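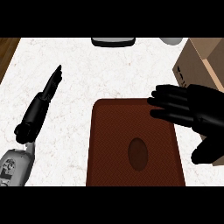
Kistlow kitchen counter task in the simulator: left hand pointing, right hand open at the corner of the tray.

Kistlow Two-Hand Practice Kit
For school clubs, evening classes and student teams

Kistlow is the practice kit our robotics club wished it had when we started on two-handed tasks. It's a set of simulated tabletops, a two-armed robot with full five-finger hands, and a stack of exercises that a beginner can open on a school laptop and get moving in one club meeting. We've used it with every new group since May and we're still finding fun things to do with it!

The counter task is where most teams begin. You get a marble countertop, a reddish-brown tray, a cardboard box off to the right and a few things along the far edge. The first exercises don't even touch the tray. Students learn to hold one hand still while posing the other, which sounds easy until you try it (the idle arm loves to drift). After that come reaching, lining up fingers with an edge, and moving the tray a short way across the counter without bumping anything.

What's in the kit

15 exercises, from single-finger poses up to full two-hand carries
377 starting layouts, so no team can just memorize where things are
2 robot arms, controlled together or one at a time
A recorder that saves every run for playback at any speed
Printed workbook, spiral bound, with room for sketches
Coach's notes with suggested pacing

How clubs use it

Pairs work best. One student takes the left arm, one takes the right, and they have to talk to each other the whole time. It gets loud. By the third or fourth meeting most pairs want to write code for both arms, and the kit lets them switch from the sliders to a script without starting the exercise over. Scripts are plain Python and the commands are short: point, open, curl, reach, hold.

The recorder turned out to be everybody's favorite part. Teams put their playback next to another team's and argue over whose approach to the tray was cleaner. Malou Kjærgaard, who wrote the workbook, added two blank pages at the end of each chapter for these arguments, and ours are full.

Drovavus Cup

Kistlow is the practice kit for the Drovavus Cup, our student contest for two-handed manipulation. Teams submit one script, and it is run on layouts they haven't seen before. Runs are scored out of 1000, with points for smooth motion and for leaving the other objects alone. Last season's top scripts come with the kit, comments and all, and they're great reading. Entries for the next round close August 20, 2026.

Good to know

Runs on Windows, Mac and Linux. No graphics card needed for the small layouts, though the kitchen ones look nicer with one. Game controllers work fine. The Riltex sensor glove is supported for finger poses only; arm motion stays on the sliders or the controller. A club license covers every computer in the room and doesn't expire.

Replacement workbooks are sold separately. Ionescu adapter files for older arm models are on the downloads page.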